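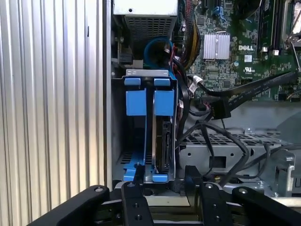

*Uchenna Balogun*

**The Urwood Letters** are a collection of 458 letters written by ordinary households in the mill town of Urwood, most of them to relatives who had gone off to find work in Mirner. Historians of family life are very fond of them, and it's easy to see why, for they wander happily from rent and bad weather to quarrels over who should mind the baby.

The letters were kept for many years in the Abdelaziz family's dry goods store, where people left their mail to be carried down by wagon. Anas Tarawneh, who made the first full reading list, placed 400 of them with a known sender (the rest are signed with a first name, or only "your loving sister"). 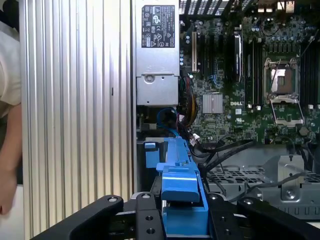
He also noticed how often fathers wrote about cooking, sewing and sick children, and he argued that older books on the town had made home life sound far more divided than it was. Garetti, the town's other well-known chronicler, thought this went too far, pointing out that some 60 of the letters come from a single long-winded widower! The two views are still argued over today, and most readers end up borrowing a little from each.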